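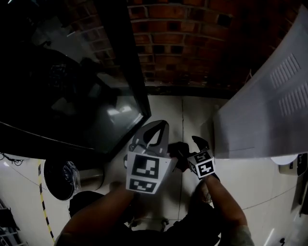

Does a reclaimed brick take up more water than a new brick of the same nominal size?

In our tests most reclaimed bricks took up more water than the new ones, but the spread within the reclaimed group was larger than the gap between the two group averages.

Water Uptake in Reclaimed and New Clay Bricks
Building Materials Laboratory, Final Project Report
Saturday, December 14, 2019

Summary

Sixteen clay bricks from two sources were dried, weighed, soaked in cold water, and weighed again. A shorter test measured the water drawn up through the bed face. The new bricks gave consistent results in both tests. The reclaimed bricks did not. Three of them behaved almost exactly like new bricks, and one took up 486 g of water during the soak, the highest value in the set. The short test ranked the bricks in a slightly different order from the long one. We suggest that reclaimed bricks be sorted by a short suction test before being used in an exterior wall, and that a single average for a mixed pallet not be used for design.

Background

Clay brick is porous. The amount of pore space and the size of the pores depend on the clay, the forming method, and the firing temperature. Bricks fired near the center of an old kiln are usually denser and darker than those fired near the outside. Older manufacturers sorted them by color and sound, and the softer ones were sold for interior work. When a building is taken down, the two kinds are mixed together again, and the buyer of reclaimed brick has no record of where each one was laid.

Two properties matter here. Total absorption is the water a brick holds after a long soak, given as a percentage of its dry weight. Initial rate of absorption, often called suction, is the water drawn in through the bed face during the first minute of contact. High absorption is often linked to frost damage, although pore size is also important. High suction is a problem during laying, as the brick pulls water out of the mortar before it can bond.

Materials

The new bricks were solid pressed units sold under the name Bollel. They came from one pallet and were bought at retail in June. The reclaimed bricks came from Nalthorpe, a salvage yard that sells mixed lots from demolished warehouses. Each group had eight bricks. We chose the reclaimed bricks by taking every unit from one side of a stack, skipping those with broken corners. This was not a random sample in the strict sense.

Old mortar was removed with a chisel and a stiff wire brush. Some lime remained in the surface texture of four reclaimed bricks. We left it there, as further cleaning was taking off brick along with the mortar.

Weights were read on a Keltell bench balance with a resolution of 2 g. This was adequate for the soak but coarse for the suction test, as discussed below. The oven was the shared unit in the materials lab, and its temperature was checked with a separate probe.

Method: long soak

1. Dry the bricks in the oven until two readings taken on successive mornings agree.
2. Cool to room temperature on a wire rack, with gaps between units.
3. Record the dry weight.
4. Submerge in clean water at room temperature for one full day, resting on plastic spacers.
5. Remove, wipe all faces with a damp cloth, and record the wet weight within five minutes.

Wiping introduced more error than we expected. A second operator repeated the step on four bricks and obtained slightly lower readings on the rough-faced ones. From that point on, one person did all the wiping.

Method: suction

A shallow tray was filled so that the water stood just above two steel supports. The dry brick was set on the supports for one minute, lifted, wiped on the wet face only, and weighed. The level was restored from a 1,000 mL graduated cylinder before each run. Each brick was tested once, then dried again before the long soak.

Results

The new bricks formed a tight group. None differed from the group average by more than one percentage point of absorption, and their suction readings were the same within the resolution of the balance.

The reclaimed bricks fell into three sets. Three dense, dark units were close to the new bricks. Four were clearly higher. The last was a pale orange unit with a soft, dusty face, and it accounts for the 486 g reading. It also lost fine material into the tray, so the true uptake was probably a little higher than the recorded value.

Ordering the bricks by suction gave nearly the same list as ordering them by absorption. The exception was one of the reclaimed units with lime left on its bed face. It was high in absorption but low in suction. We believe the residue was partly sealing the surface, but we did not clean and retest it.

Discussion

Color was a fair guide at the extremes and a poor one in the middle. The darkest reclaimed bricks were low in absorption and the palest was high, while the medium reds covered most of the range. Tapping two bricks together, as the yard does, separated the pale unit from the rest and nothing else.

We compared our procedure with the Iwasaki method described in the course notes, which uses vacuum saturation instead of a cold soak. It fills closed and fine pores that a cold soak does not reach, so our absorption values should be read as lower limits. A boiling test on the same units would allow a saturation coefficient to be calculated, which would say more about frost resistance than cold absorption alone.

Sources of error

The resolution of the balance was the main limit in the suction test. For the densest bricks, the change in weight was only a few divisions. Bed face area was taken from nominal dimensions, although several reclaimed units were visibly tapered. Room humidity was not recorded. One new brick was left on the rack over a weekend before its dry weight was taken and had to be dried a second time.

Further work

The suction test should be repeated on a finer balance with measured face areas. The lime-coated brick should be cut, with one half cleaned, and both halves tested. Freeze-thaw cycling was in the original proposal but was dropped when the chamber was unavailable. The tested bricks are labeled on the end face and stored on the lower shelf of the materials lab.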